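I had been meaning to go to the Pendard open day for years, mostly because my neighbor Theda Wiegand will not stop talking about it. Pendard makes school bags and travel bags, and once a year in August they let people walk through the building, ask nosy questions and buy seconds at the end. Theda buys a lot of seconds. She told me to wear flat shoes and eat first, and she was right on both counts!

We got there a little before ten and there was already a line out the gate. They hand you a paper badge and put you in a group, and ours was led by Raghavendra Mudaliar, who has a big voice and needed it, what with the sewing floor going full tilt. First stop was the cutting room. They stack the fabric in layers and cut right down through the whole pile, so one pass gives you a heap of identical side panels. I could have stood there all morning (I like watching other people work, what can I say).

Then the sewing lines. Each person does one seam or one zipper and slides the bag along, and the zippers are the hard part. A long zipper on soft fabric wants to creep, so one side ends up longer than the other and the whole bag leans. Raghavendra said new people spend their first 6 weeks on straight seams before anybody lets them near a curved one. I've sewn exactly two zippers in my life and both of them lean, so I felt a lot better after that.

After the sewing floor you get a break and a cup of very sweet tea, and you can handle as many bags as you like.
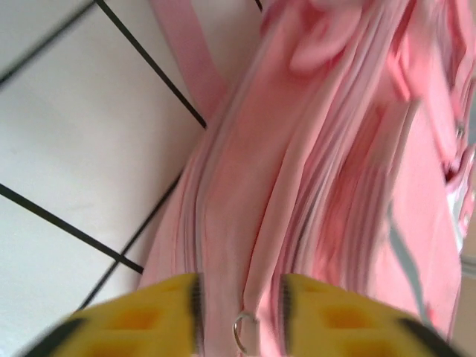
Pale pink backpack with a zipper seam and long fabric ridges, white tile floor.

I asked a woman named Jyoti Jaiswal what she checks first when she picks up a bag, and she turned the one she was holding inside out before she said a word. Look at the corners, she said, and look at where the straps go in. If the stitching goes back over itself there, you'll get years out of it. Then she looked at my own bag, the one on my shoulder, and made a face. It's from an airport. I didn't argue.

The testing room was my favorite part. They have a rig from a company called Jorkivier that lifts a loaded bag by its top handle and drops it back down, over and over, 500 times for the regular school line. It makes a terrible thumping noise and the kids in our group wanted to stay forever. There's a shelf of bags that didn't make it, with the date and the failed part written on a tag. Nearly all of them went at the handle. 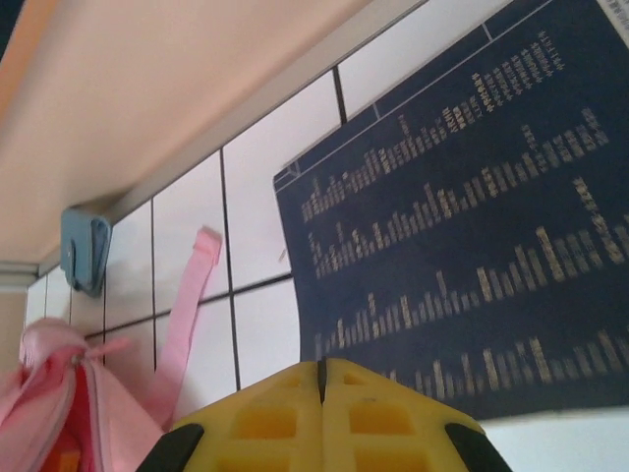 Lunch was in the canteen next door and it was far better than it had to be: lemon rice, a potato curry, pickles, and a fried thing I never got the name of and went back for. We sat with Balakrishnan Devadiga and his daughter, who had come in on the early bus. He repairs bags for a living and had strong opinions about zipper pulls. He says Plullow pulls are the ones to get if you're replacing your own, and that most "broken" zippers only need the slider squeezed a little with pliers. I tried it on an old duffel when I got home and it worked on the first go.

The seconds sale opens at two and it is a scrum. Go straight to the back tables, where the bigger bags are. I came away with a gray weekender with a crooked pocket for next to nothing, and Theda got five lunch bags, don't ask me why. They take cards but the line for cash moves faster.

Parking is on the grass past the Pillai warehouse, and it was muddy enough that we needed a push getting out.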